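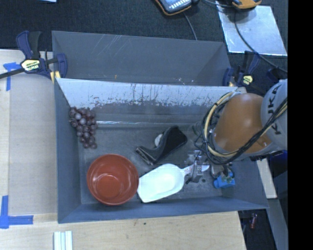

5. What people call the thing when they can't find the word

Figure 4. Grapes, a bowl, a white scoop and a tape dispenser in a gray bin.

I'll admit this is the part of the study I was most looking forward to writing up. Sections 3 and 4 dealt with words people have and agree on. Now we get to the other stuff: the doohickeys, the whatsits, the "you know, the thing for the thing."

The recordings are the same ones I've been using all along, 30 kitchen-table conversations made in Clerkeck over one September, mostly in the early evening when folks were cooking or clearing up. I went through the transcripts and pulled out every spot where a speaker clearly wanted a noun and reached for a filler. That gave me over 800 cases, way more than I'd planned for (my first coding sheet ran out of rows, and I had to start again with a bigger one).

5.1 Fillers and half-names

I ended up splitting these into two piles. A pure filler tells you nothing about the object: "thingy," "whatsit," "gizmo." A half-name gives you something to work with, usually the job the object does or the stuff it goes with. "Flour thing" is a half-name. So is "sticky roller," which one man used for a tape dispenser, and which his wife understood right away.

The four objects in Figure 4 make a handy little scale here. Nobody in the recordings had trouble with grapes, and bowl was just as easy, though plenty of speakers added a color or a size. Tape dispenser is where it gets fun. Most people skipped the full name and said "the tape," meaning the roll and the holder together. Scoop was the wobbliest of the lot. I have "shovel," "scooper," "flour thing" and, from Ekene Ibrahim's grandmother, a word the family made up back when Ekene was small and still uses at every meal.

My hunch going in was that older speakers would use more fillers. They did, a bit, but the bigger split was by who was in the room. People talking to someone they lived with used pure fillers happily and got handed the right object anyway. With a guest at the table, the same speakers switched to half-names, often in the same conversation. Eleri Prothero noticed this before I did while she was checking my coding, and she went back and marked who was present for every single case. I owe her a lot of coffee for that.

5.2 The pointing problem

Audio is a lousy record of pointing. When somebody says "grab me that whatsit," there's a good chance a hand or a chin is doing half the work, and I can't hear a chin. I tried to get around this by leaving out any case with "this" or "that" right before the filler, which cost me a big chunk of the data. Chidubem Ajayi thinks I was too strict and has told me so more than once. We recoded 23 of the dropped cases together, argued over nearly all of them, and in the end I kept the rule as it was, so the counts in this section are on the low side.

I also didn't separate brand names used as plain nouns. Several households call any storage tub a Grostar, lid or no lid, and I counted that as a regular name. Kayode Mohammed's work on shop talk treats those as their own group, and I can see the case for it. I've left the brand words flagged in the transcripts so anyone who wants to pull them out can do it without going back to the audio.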